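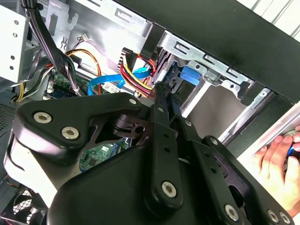 Home | Repair | Reuse | Interviews | Contact

Opening Up Old Towers: Questions of Order and Cable Slack

By Gonçalo Carvalho
January

Trarer refurbishes used desktop computers for small offices. Its bench lead, who asked to be identified only by her job, has stripped and rebuilt 600 of them. We talked about the inside of the case.

She begins with the tower on its side and the panel off. "Upright, the cables hang into your work. Flat, you can see where each one goes, and the board carries the load."

The drives come out before anything on the motherboard is touched. On cases with plastic drive latches, usually blue, she presses the latch fully before sliding the drive. "If it resists, stop. Most of the time a data cable is still plugged in. The latch is the part that breaks, and a matching one is hard to find."

Of the last 70 towers through the shop, 52 kept their original power supply. The rest failed a load test and were replaced.
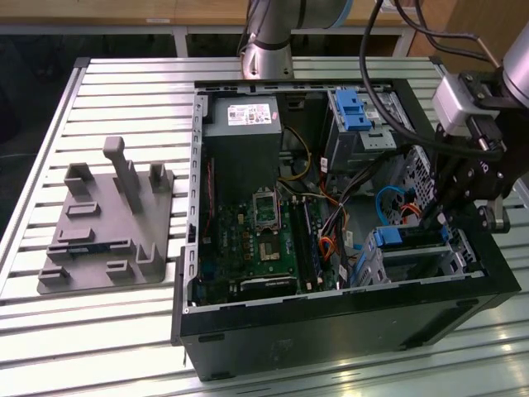

An empty processor socket gets the most care. She keeps the lever down and the frame closed until the new chip is ready, and she does not blow dust out of it by mouth. "Moisture on the contacts. Use a hand blower, held well back."

Memory is reseated even when it tests clean. She removes the stick, checks the edge under a lamp, and presses it back until both ends are level. Expansion cards get the same treatment.

Cable routing comes last. Power leads are folded back toward the supply. Data cables are left with enough slack for a drive to slide out 4 inches while connected. "Tight runs look good in a photo. Then somebody pulls the drive and takes the connector with it."

Scuffs on the outer panels are left alone unless the buyer asks. The shop's price list has a separate line for that work, and few customers choose it.

Recent articles
Florkell screw trays, six months on
Reading a power supply label
Jullico closes its parts counter
Manalastas on sorting mixed memory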